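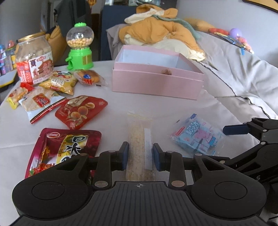 Grainy bar in a clear wrapper, on a white cloth.

The pace-of-play policy at Worside changed in July, and I have now played enough rounds under it to have an opinion. The old rule gave every group four hours and 30 minutes, measured at the 18th green. The new one puts checkpoints at the 6th, 12th and 18th, and a group is out of position only if it is both over its time and a full hole behind the group ahead.

The second condition matters more than the first. Under the old rule, a foursome stuck behind slow players got the same letter as the slow players. Normand Chan got two of those letters last season, and in both rounds he had waited on nearly every tee.

What the policy leaves alone is the tee sheet. Groups still go off at 6 minute intervals before 9 a.m., and the 4th is a par three of 124 yards with a pond short and right. A foursome needs more than 6 minutes to clear it. You can time the walk, the tee shots, a drop and the putting any way you like, and the interval does not work. By mid-morning there are usually three groups on that tee.
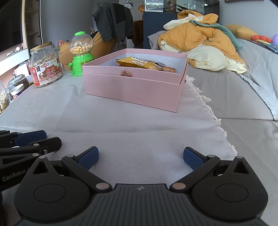

Harriet Dvorak raised this when the draft went around and suggested calling up: once a group reaches the green, it marks and waves the next group to play. It helps a little. The wait gets shared out, and the walk to the green overlaps with the putting. It does not raise the number of groups the hole can take in an hour.

A longer interval would. It would also remove several early times, and those are the ones that sell. I understand why the club has not done it, but the checkpoint at the 6th is then mostly a record of the backup at the 4th.

I have asked the pro shop for the checkpoint times from July. If they let me have them, I will post the table.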